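About Flodura

Flodura is a small company that tests whether machines can do ordinary chores. We work for manufacturers, for care providers, and for a few shop owners who want a straight answer before they spend money. We do not build robots and we do not sell them. We run the chore, write down what went wrong, and send a report.

Our office and test floor are in Minham, in what used to be a furniture showroom. Most of us came from jobs where chores were the work. Our founder, Hakim Manurung, managed the back room of a hardware store and then spent years fixing packing lines. He started Flodura after a sales visit in which a machine folded the same towel over and over, very well, and could not fold the one he had brought with him.

What we do

A client comes to us with a chore. Usually it is a dull one: clearing a table, emptying a dish rack, opening a drawer and putting the scissors back in it, sorting returned parts into bins. We break the chore into steps and agree with the client on what counts as done. A drawer that is open by the width of a finger is not open. A plate in the rack facing the wrong way may or may not be fine, and it is better to settle that before the test than after.

Then we run it, many times, with small changes. The drawer moves a little to the left. The light changes. The handle is swapped for a different one. A standard test here is 200 tries per chore, and we do not throw out the bad ones.

We test in simulation and on real hardware. Simulation comes first in most projects. It is cheap, nothing breaks, and we can set up a drawer and a gripper in the morning and have results by lunch. We are careful about what we claim from it. A simulated drawer slides the way somebody decided it should slide. A real one sticks in August.

Where things stand

People who find this page usually want to know one thing, so we will answer it: can a machine do household chores yet? Some steps of some chores, yes. A whole chore from start to finish in a home it has not seen before, rarely, and not at a speed most people would put up with.

Pulling a drawer open by its knob is a good example. A person does it without looking. For a two-finger gripper there are several separate problems in it. The machine has to find the knob, which is often the same color as the wood behind it. It has to come in straight, with the fingers open wide enough to go around the knob and not so far forward that they hit the drawer front. It has to close hard enough to hold a small round thing and then pull along the line the drawer wants to travel.
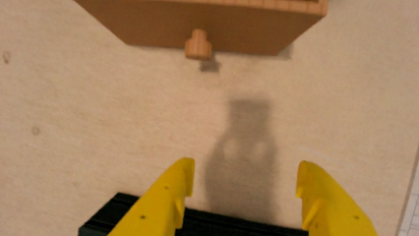
Shadows cause more trouble than new clients expect. A gripper working under a lamp throws its own shape across the table, and a system that has learned from evenly lit pictures can take the dark patch for an object or lose track of where the surface is. We now change the lighting in every test we run, both simulated and real. It is a simple change and it has cost several good-looking systems a lot of their score.

Round knobs are harder than bar handles. Small knobs are harder than large ones. Paired drawers with knobs close together are harder again, because the second finger has to go somewhere. None of this is surprising once you have watched it for a while, but it seldom shows up in a product video, where the kitchen has been picked to suit the machine.

The shop floor is further along. Parts arrive in known sizes, the lights stay on, and the bench can be bolted down. Machines have been doing useful work under those conditions for a long time. The gap shows up in the jobs around the edges: untangling a cord, peeling the film off a panel, picking up the screw that fell on the floor. Those are chores too, and they are still done by whoever is standing nearest.

How we score

We keep scoring plain. Each try gets one of three marks: done, partly done, or not done. We also record how long it took and whether a person had to step in. If a person touched anything, the try is not done, even if it was only a nudge. Clients sometimes push back on that rule. We have kept it from the start, since a nudge in our building is a phone call in somebody's home.

We report simulation and hardware results on separate pages and never average them together. If a system was adjusted partway through a test, we start the count over.

A client may keep a report private. A client may not publish part of it. That is in the contract, in large type.

Our history

Hakim ran the first tests alone, on a borrowed bench, for a kitchen supplier in Clavport that wanted to know whether a machine could unload its sample cabinets. It could not, and the supplier paid the bill and sent us two more customers.

There are now 15 of us. We have a simulation group, a hardware group, and a workshop that builds the furniture we test on. The workshop keeps 23 drawer fronts on the wall, hung by how hard they are to open. The worst is a narrow pine one with a knob that turns in its socket. It came out of Hakim's kitchen and he has not asked for it back.

Our main testing procedure is called Oei. It is a written list of chores with the steps, the allowed variations and the scoring rules for each. The current list has 22 chores. We add one when a client asks for something we have not covered and we think others will ask too. The latest additions were taking a lid off a jar and hanging a coat on a hook. We dropped ironing after a long argument about what a finished shirt looks like, and we may put it back when we have a better definition.

What we think

We are asked whether we are for or against household robots. We would like them to work. Several of us have parents who could use the help, and opening drawers, lifting pans and bending down to a low shelf are the things that get hard first. A machine that did those well would let people stay in their own homes longer.

We also think people should know what they are buying. A machine that opens the drawer most of the time is a fine result in a lab and a nuisance in a kitchen. The figure we watch most closely is how many tries in a row a system gets through before somebody has to help. It has been going up. It is still low for anything involving small handles, soft items or clutter.

Our guess is that useful home machines will arrive one chore at a time - something that loads a particular kind of dishwasher, something that brings laundry up the stairs - and that houses will change a little to meet them. Bigger handles would help, for people as well.

Working with us

A first conversation is free. Tell us the chore, where it is done, and who does it now. A short video from a phone is more use to us than a specification. If we think the answer is plainly no, we will say so on the call and you can save the fee.

A full test takes several weeks, longer if we have to build the furniture. Clients are welcome to visit during testing and most do. Please wear closed shoes and leave bags at the front desk. Visits are by appointment, and parking is behind the building, through the second gate.

We take on trainees in the workshop and the simulation group. You do not need a degree for either one. You do need patience and clear handwriting, as the first record of every hardware test is still made on paper.

Page last updated 2 Dec 2021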